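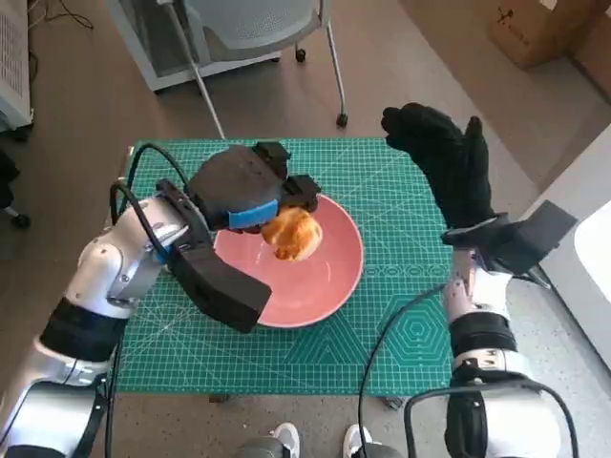
# Goltine Opens Second Collection Room for Two-Arm Table Tasks

Goltine has opened a second room for recording the examples used to train Faner, its learning system for two-arm robots. Work in the new room began in April.

The room is given over to light tabletop jobs, mostly food and dishes. In one of them, an operator guides the arms to handle a croissant at a round pink plate on a cutting mat. Each attempt is saved as one example, with the view from the head camera and the positions of both arms. Operators mark an attempt as good or bad before starting the next.

"Faner did well with boxes and poorly with anything that crumbles," the company said. "We needed more examples with soft items, and our first room was booked through the summer."

The set now covers 40 tasks. Goltine plans to record 900 examples of each task in the food group, which has 11 tasks so far. Failed attempts are kept and labeled.

The two-fingered left gripper is 3D-printed and can be swapped between sessions. Dinden, which runs the recording software, will check the files before they go to training.

A first release, named Farouk, will be offered to research partners on request. It will hold up to 1000 examples.

Requests for access can be sent through the partner page on the Goltine website.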